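Call for Participants: Household Manipulation Build, Nanham

The Trandix group is looking for two people to join a home robotics build. One place is for a controls and logging developer, the other for a mechanical builder. Work is split between the shared workshop in Nanham and a private house on Castellanos Road, where the test room is a bathroom. The build covers the operator rig, the wrist camera brackets, the logging software and the task fixtures. The robot base and arms are bought in and will not be modified.

The task set is small-object handling on a vanity counter and bin handling at floor level. The bathroom was chosen for its geometry: a curved counter edge, a sink rim to clear, a wall mirror that confuses depth estimates, and little floor space for the base. The operator works from a two-handled rig on a tripod and stands in the same room as the robot.

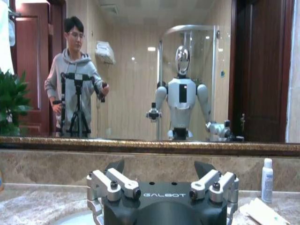 Position 1: Controls and logging

The current logger writes one file per camera and one for joint states, each with its own clock. Offsets drift over a long session. We have 1,058 logged runs, and a share of them need to be realigned by hand before anyone can use them. The person taking this place will:

- move all streams to a single time source
- write a checker that flags dropped frames before the operator leaves the room
- add a dead zone and a speed limit to the rig input
- keep the bench notes current

You should be able to write Python and read C++ without help. Experience with a motion capture or multi-camera setup is useful. A degree is not required.

Two-arm work is where the timing fault costs most. In counter tasks one gripper may be closed on a bottle while the other waits open over the sink rim, and both arms have to be read against the same instant as the head view. An offset of a few frames is enough to put the release in the wrong place.
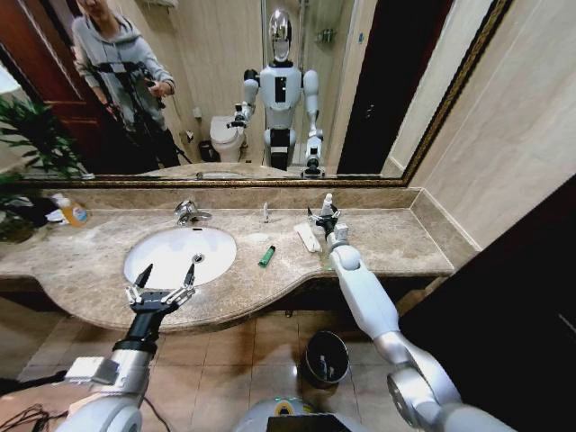
Trinent Workshop Bulletin, page 12

Position 2: Mechanical build

This place covers brackets, cable routing and fixtures. Items open at present:

- Wrist camera bracket, revision C. It must keep both fingers in view through the full stroke and must come off with one hex key.
- Cable management on the left side of the base. Cables now run loose on the tile and have to be moved by hand each time the base turns.
- Tripod mount for the rig. The present clamp slips under a hard pull on one handle.
- A repeatable floor marker for the bin, fixed without adhesive. The owner of the house does not want residue on the grout.

You will need to be comfortable with a drill press, a small mill and a 3D printer. The workshop has all of these. Drawings are kept in plain DXF and STEP.

Bin handling has its own problems. The grip is taken low on a thin round rim, the liner folds differently every time, and the cabinet legs leave little clearance behind. We grade a run as failed if the rim touches a leg, even if the bin ends up on its mark.

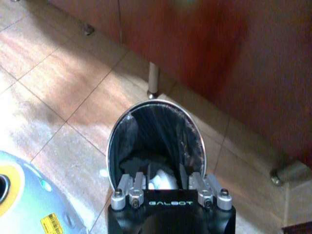 Rim grip on a lined bin, wrist camera. Cabinet leg directly behind.

Terms

Each place carries a stipend of $3,000, paid in two parts: half at the start and half when the open items are closed or handed over in writing. We expect around 80 hours of work per person, mostly evenings. Materials are bought through the workshop account and do not come out of the stipend. Travel is not covered.

Bathroom sessions are limited to two hours. Anyone in the room during powered motion stays outside the taped line, except the operator, who holds the stop switch or has it within reach. No powered motion with water in the sink. Closed shoes.

Speed limits are not yet enforced in software. Until Position 1 has that working, transfers between the counter and the floor are run by eye, and the wrist footage from those moves is poor. We keep it in the set with a flag on it. Applicants for either place should expect to review clips of this kind.

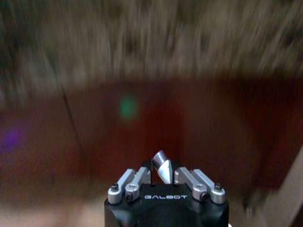
Wrist view in a fast move, gripper empty. Flag: MB.

How to apply

Send one page on something you built, including one fault you found in it and how you traced it. Add a drawing, a schematic or a link to code. A résumé is optional. State which position you want and which evenings you can work.

Applications close August 14, 2023. Shortlisted applicants will be asked to spend one evening at the workshop, during which they will fit a bracket or fix a small logging fault on the bench. The evening is paid at the same rate as the project.

Address applications to Cletus Wojcik, Trandix build, care of the front desk at the Nanham workshop. Questions about tools or access can be put to him at the bench on any open evening.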